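손에 든 그리퍼가 스르륵 풀렸다… 브룬빌 작업실, 원인 찾고 다시 달린다

로봇에게 손동작을 가르치는 일을 하는 브룬빌(Brurnville)의 스탈타리(Staltari) 팀이 지난 화요일 오후 작업을 통째로 멈췄습니다. 사람이 손에 쥐고 쓰는 그리퍼의 손가락이 물건을 집은 채로 갑자기 힘을 놓아 버리는 고장이 났거든요. 다친 사람은 없었고, 떨어진 건 빈 머그컵 하나였습니다. 그런데 그 뒤에 이어진 원인 추적 과정이 정말 재미있어서(담당자들에게는 진땀 나는 며칠이었겠지만요!) 꼭 소개하고 싶었습니다.

상황은 이렇습니다. 스탈타리 팀은 9월 들어 '메무스(Memus)'라는 이름의 기록 작업을 진행하고 있습니다. 작업자가 양손에 그리퍼를 하나씩 들고 컵을 옮기고, 수건을 개고, 뚜껑을 돌려 닫습니다. 그러면 그 움직임이 그대로 저장되고, 나중에 로봇 팔이 그 기록을 보고 배웁니다. 목표는 700회 기록이었고 화요일 점심까지 461회가 쌓여 있었습니다. 속도도 좋고 분위기도 좋았다고 해요.

첫 신호는 오후 3시가 조금 지나서 왔습니다. 오른손 그리퍼가 머그컵을 든 상태에서 손가락이 벌어졌습니다. 작업자는 손잡이를 놓지 않았는데도요. 처음에는 다들 손이 미끄러졌다고 생각하고 넘어갔습니다. 그런데 십 분쯤 뒤 같은 일이 또 일어났고, 이번에는 화면에 찍힌 손가락 간격 값이 몇 초 동안 꼼짝도 하지 않았습니다. 손가락은 벌어졌는데 기록에는 여전히 꽉 쥐고 있다고 남은 겁니다.

작업 책임자 네리스 니스(Nerys Kneath) 씨는 그 자리에서 전원을 내리게 했습니다. "떨어진 컵보다 그 숫자가 훨씬 무서웠어요. 기록이 거짓말을 하면 그걸 배운 로봇도 똑같이 틀리니까요. 로봇은 컵을 잡고 있다고 믿으면서 빈손으로 팔을 휘두르게 됩니다."

사람 옆에서 움직이는 로봇이라면 이건 충분히 안전 문제입니다. 쥐고 있는지 아닌지를 기계가 잘못 아는 것만큼 곤란한 일도 드물죠. 그래서 팀은 그날 오후 기록을 전부 따로 빼 두고, 그리퍼를 한 대씩 분해하기 시작했습니다.

의심은 먼저 손가락 패드로 향했습니다. 부드러운 재질이라 닳으면 미끄러질 수 있으니까요. 패드를 새것으로 갈고 한참 시험했지만 증상은 그대로였습니다. 다음은 손가락을 조여 주는 스프링, 그다음은 프로그램이었습니다. 둘 다 멀쩡했습니다. 저녁 8시가 넘도록 아무것도 나오지 않았고, 니스 씨의 표현을 빌리면 "피자만 계속 줄어들었다"고 합니다.

답은 케이블에 있었습니다! 그리퍼 몸체로 들어가는 선의 커넥터가 손목을 안쪽으로 크게 꺾을 때마다 아주 잠깐씩 떴던 겁니다. 신호가 끊기면 간격 측정값은 마지막 숫자에서 얼어붙고, 손가락을 붙잡아 주는 보조 모터도 같이 힘을 잃습니다. 컵이 떨어진 것도, 숫자가 멈춘 것도 한 가지 원인이었던 셈이에요. 이걸 알아낸 방법이 또 기가 막힙니다. 팀원 한 명이 그리퍼를 쥐고 손목을 이리저리 돌리는 동안 다른 한 명이 측정값만 소리 내어 읽었답니다. 값이 멈추는 순간의 손목 각도가 매번 같았대요.

같은 동작이라도 탁자 위로 몸을 숙이면 손목이 더 꺾이고 선도 더 당겨집니다. 하필 이번 작업은 대부분 둥근 탁자에서 이뤄지고 있었습니다. 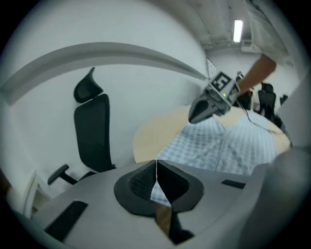

무엇이 바뀌었나

고친 내용은 의외로 소박합니다. 커넥터에 잠금 고리를 달고, 선이 손목 쪽에서 한 번 느슨하게 돌아 나가도록 고정 위치를 옮겼습니다. 커넥터와 고리는 부품 업체 아르델레아누(Ardeleanu)가 이틀 만에 보내 줬고, 교체 자체는 한 대당 커피 한 잔 마실 시간이면 끝났다고 합니다.

제가 더 반가웠던 건 프로그램 쪽 변화입니다. 이제 간격 값이 200밀리초 넘게 들어오지 않으면 기록이 바로 멈추고 경고음이 울립니다. 예전에는 마지막 값을 그대로 채워 넣고 조용히 넘어갔거든요. 니스 씨는 이 소리를 일부러 아주 듣기 싫은 것으로 골랐다고 귀띔했습니다. (저도 들어 봤는데, 성공하셨습니다.)

작업 순서도 조금 달라졌습니다. 매번 시작 전에 손목을 양쪽 끝까지 돌려 보고 값이 끊기지 않는지 확인합니다. 깨지는 물건은 이 점검을 통과한 다음에야 탁자에 올립니다.

이미 쌓인 기록은?

461회 기록은 모두 다시 검사하고 있습니다. 측정값이 부자연스럽게 멈춘 구간을 찾아 표시하고, 그 부분은 사람이 영상을 보며 한 번 더 확인합니다. 문제가 있는 기록은 고쳐 쓰지 않고 버린 뒤 새로 찍기로 했습니다. 일정이 밀리는 건 어쩔 수 없지만, 니스 씨의 목소리는 밝았습니다. "컵이 안 떨어졌으면 끝까지 몰랐을 수도 있어요. 머그컵한테 고맙죠."

브룬빌의 이웃 팀들도 벌써 관심을 보이고 있습니다. 비슷한 그리퍼를 쓰는 곳이라면 손목을 꺾은 상태에서 선이 팽팽해지지 않는지 꼭 한번 살펴보세요. 스탈타리 팀은 손목 점검 순서와 멈춘 값을 찾아내는 검사 도구를 정리해 다른 팀과 나눌 계획이고, 메무스 기록 작업은 교체를 마친 그리퍼로 다시 시작됐습니다. 머그컵은 손잡이가 떨어진 채로 지금 연필꽂이로 쓰이고 있습니다.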